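Frequently Asked Questions - Sketitum Conference on Regional Cooperation

Who organizes the conference?

The conference is run by the Shao School of International Studies together with the Fovon Institute. The school handles the academic program and the institute handles registration, lodging and the venue.

When and where is it held?

It takes place each October in the main building of the Shao School. Sessions start at 9:30 a.m. and the registration desk opens an hour earlier. On Saturday there are no paper sessions in the afternoon, only the closing panel and the general meeting.

Who can attend?

Faculty, doctoral students, people working in government or trade bodies, and anyone else with an interest in the subject. You do not have to present a paper. Master's students may attend at the student rate if they send a copy of a current student card.

What subjects are covered?

Trade agreements, shared rivers, labor migration, border towns, regional courts and language policy. Papers on a single country are accepted if they deal with its relations with its neighbors. We do not take papers that are purely about domestic elections.

How long should my abstract be?

Up to 300 words, plus five keywords. Leave your name out of the abstract file and enter it in the form only. Abstracts are read by two reviewers. If they disagree, a third reads it.

And the full paper?

Full papers may not be longer than 4000 words, not counting references and tables. Send them as a Word file. PDF files are returned to the author, as the editors cannot mark them up.

How many papers are accepted?

Last year 162 papers were presented over 7 tracks. The number changes with the rooms we have. There is no fixed quota for each track.

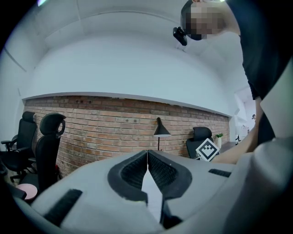 Between sessions

Can I submit more than one paper?

You may be the first author of one paper and co-author of one more. Each paper needs at least one registered author, and that person must be the one who presents it.

Can I present online?

Yes, in two of the tracks - the list is on the program page. Online speakers pay the same fee as other speakers. Please join the test call on the day before your session. Recorded talks are not accepted.

How long is each talk?

Fifteen minutes, then five for questions. The chair will stop you at fifteen.

Will the papers be published?

Selected papers appear in the Wevlow Papers, our yearly volume. Selection is made after the conference and authors hear by email. If your paper is not chosen you are free to send it elsewhere. Abstracts of all presented papers go in the conference booklet.

Can I get a letter for my visa?

Yes. Write to the registration office once your fee is paid and give your name as it is printed in your passport. Letters are sent by email - if your consulate wants a paper copy, say so in the same message. We cannot contact consulates for you.

What does the fee include?

Entry to all sessions, the booklet, lunch and tea on each day. The dinner is booked separately. Lodging is not included, but rooms in the Fovon guest house can be reserved through the registration form until they run out.

Can I get my money back if I cancel?

Fees are returned in full up to 30 days before the opening. After that we can transfer your place to a colleague from the same institution, but we cannot return the fee.

Do I get a certificate?

Certificates are handed out at the registration desk after the closing panel. Online speakers receive theirs by email. A certificate of presentation is given only to the author who spoke.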